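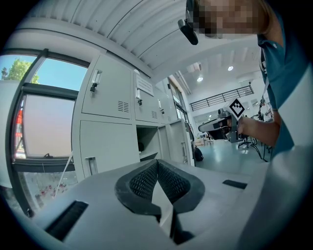

Lockers are a waste of wall, Živko Karagiannis wrote to me after my last column. Take them out, put in a few long tables, let people keep their bags by their chairs like adults. He rents a desk at Kadrić, where they did exactly that, and he says the place feels twice as big.

I've worked in that room. It does feel bigger, until people arrive. By ten in the morning the floor is bags, and the backs of the chairs are coats, and the tables that were supposed to be shared are shared with bike helmets and lunch containers. The space that came off the wall went onto the floor, and the floor is where people walk.

My view is that a plain bank of gray metal lockers is one of the best things a shared workplace can own. I would put it ahead of a good coffee machine, and well ahead of the soft seating that every building in Betholm seems to have bought in the last few years.

Part of this is just storage. A person who comes in by bus for the day carries a surprising amount: a jacket, shoes, a charger, something to eat, maybe a second shirt. At home those things have places. At work they have places only if someone provides them, and a hook by the door does not count.

The other part is harder to measure. When I have a door that shuts, I leave things behind at night, and the next day I start with what I need. When I had no locker, at Skimia, I packed up every afternoon as if I were checking out of a motel. I did that for 13 months. I never kept a mug there.

Živko's stronger point is that lockers are ugly. Some are. The dented orange ones at my old gym were hard to love. But light gray metal along a wall with a decent window next to it is perfectly easy to live with. Daylight does a lot for a plain surface. I would rather look at a row of shut doors than at what is behind them.

Where I agree with him is on numbers. Citasero put in 34 lockers for a staff that was mostly out on the road, and half the doors never opened. That money should have gone somewhere else. The answer there was fewer lockers, and day use for anyone passing through — a key or a code, emptied by evening.

Placement matters too. Keep them off the window wall, even if that is the longest one. A window is worth more than storage, and people will fight over the chairs near it. Leave enough room in front for two people to have their doors open at once. And skip the tiny cube kind that only fits a purse. If a winter coat won't go in, the coat ends up on a chair, and you are back to the room at Kadrić.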